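Hand-held gripper inspection, bedroom tasks
Site: Pukthorpe house, upstairs bedroom
Inspected by: Harvey Ross
Second person present: Darius Pană
Day: Monday, started 14:00
Reason for inspection: follow-up to fault report, gripper B failing to release

Marks used: OK, Fault, Advisory, Not checked

What was reported
During pillow and cushion work gripper B stayed shut after the trigger was let go. Darius had to prise the fingers open by hand and caught the side of his thumb in the linkage. Skin pinched, not broken. No first aid needed beyond cold water. Work stopped for the afternoon and both tools were taken out of use until this check. Entered in the Clanska incident book under pinch injuries.

1. Finger pads
Gripper A: OK
Gripper B: Advisory
Comment: Pads on B are stuck down properly but the outer edge of one has started to lift. It does not reach the pivot yet. Press back and re-glue before next use. Do not trim it with a blade while the tool is assembled.

2. Linkage arms and pivot bolts
Gripper A: OK
Gripper B: Fault
Comment: One pivot bolt on B was overtightened. With the bolt backed off a quarter turn the arm moves freely. Tightened again to where it was found and the arm stuck three times out of five. I am satisfied this is the main cause. The bolts were last touched when the arms were swapped over and there is no note of who did it or what setting they used. Thread lock to be applied once the correct setting is confirmed with Krishnan.

3. Return spring
Gripper A: OK
Gripper B: Fault
Comment: Spring on B is weak compared with A. It will open an unloaded gripper but not one with a stiff bolt. Logged at 508 open and close cycles since last service. The service interval on the Zosix sheet is 300, so this one was missed. Gripper A was serviced on time. Replace spring on B and reset the counter.

4. Trigger and handle
Gripper A: OK
Gripper B: OK
Comment: No play in either trigger. Darius says B felt normal right up to the moment it stayed shut, so an operator would get no warning through the handle.

5. Pinch points
Gripper A: Advisory
Gripper B: Advisory
Comment: The openings in the side arms are wide enough for a fingertip. Both tools are the same in this respect and it is how they are made. Rule from today: if a gripper will not open, put the object down with the gripper still on it, take both hands off, and ask the second person to back off the bolt with the hex key. No pulling the fingers apart. Hex key to be kept in the lid of the tool case. It was downstairs when this happened.

6. Cables and straps
Condition: OK
Routing: Advisory
Comment: No damaged insulation. Connectors all seated. Cables must be kept clear of feet and chair legs before anyone starts walking backwards with a large item. Straps to be tucked in so they cannot be gripped along with the fabric.

7. Stands
Condition: OK
Comment: Feet level, clamps hold. Keep stands back from the side of the bed where the operator is working.

8. Operator
Loose sleeves: Advisory
Wrist items: Advisory
Comment: Sleeves to be pushed up or done up at the cuff. Bracelets and strings off or taped down before picking up the tool. We have been slack on this, me included. Add to the start-of-day talk.

9. Soft items
Cushions and pillows: OK
Bedding: OK
Labels and tags: Advisory
Comment: A thick cushion hides the finger ends once it is gripped, so you cannot see whether the pads have let go. Lift no higher than needed and listen for the click on release. Where there is a sewn-in label, grip away from it.

10. Emergency and first aid
Plasters and cold packs in room: Fault
Comment: Kit was in the van. A small kit now stays on the landing.

11. Service log
Gripper A: OK
Gripper B: Fault
Comment: See item 3. Cycle count to be read at the end of each session and written down, with initials. Whoever changes a part writes down the part and the setting.

Release test after bolt adjustment
Gripper A, cushion: 14 grips, 14 clean releases
Gripper B, cushion: 14 grips, 11 clean releases, 3 slow
Comment: The slow ones on B opened by themselves but took long enough to notice. That fits with the weak spring. It is not good enough to go back into use.

Result
Gripper A: may be used, with advisories above
Gripper B: out of use, tagged, in case

Actions
Spring for B to be ordered: Harvey
Bolt setting to be confirmed with Krishnan: Harvey
Pad on B to be re-glued: Darius
Hex key into case lid: done
Repeat release test on B, same number of grips, before the tag comes off: both

Darius has read the above and agrees with the account of the injury. He asked for it to be added that he had not been told about the service interval. Added.
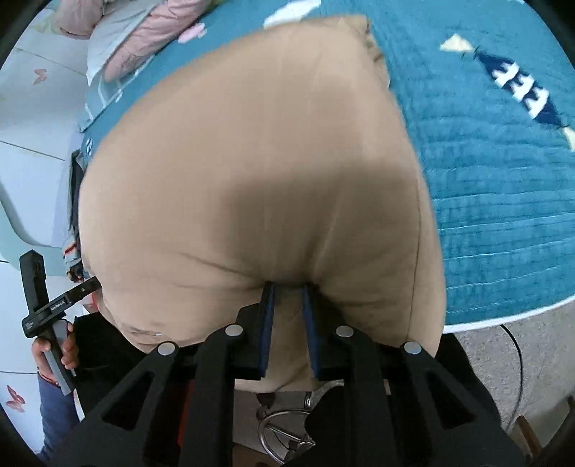 Cushion work in the bedroom with both hand-held grippers.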